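3.2 Glare and colour in hand-finished pendant shades

The 12 shades in our main group were made at the Plarnden workshop between spring and July, and what a pleasure they were to work with! Each was blown in opal glass and coated on the inside by hand, so no two scatter light in quite the same way. We hung them one at a time over a dining table and measured the light at seat height.
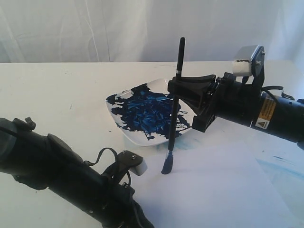
Figure 4. Plate with dark blue paint and a brush.

Kirsten Bergeron's earlier survey of Prostton homes found that people put up with far more glare from a pendant than from a wall light, as long as the colour was warm. Our readings fit hers beautifully. Shades with a thicker inner coat gave a softer pool of light, and the edge of the shadow on the table almost vanished.

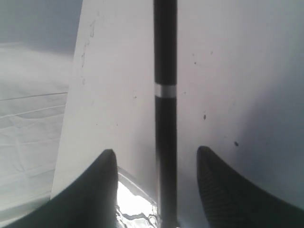
Figure 5. Black rod, upright, close view.

Height mattered more than we had guessed. Raising a shade by around 200 mm changed the comfort scores more than swapping the lamp did, and this held for the Robichaud shades too, although their rims are much narrower.
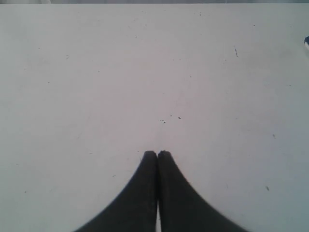
1,945 words in full paper

The most exciting result concerns dimming. At low settings the opal glass kept its even glow right down to the rim, while the clear shades showed a bright spot at the lamp (see also Chan, Section 2, on Porkix fittings). Several sitters asked where they could buy one.

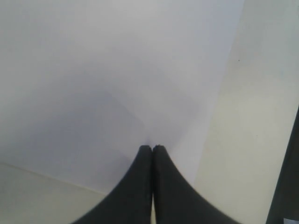
We repeated the dimming test with the curtains open and saw the same pattern, a little weaker towards midday. Yvette Chan is now extending the work to clusters of shades, where the pools of light overlap and the sums become great fun. Readings for single shades are listed in the appendix by height and coat thickness.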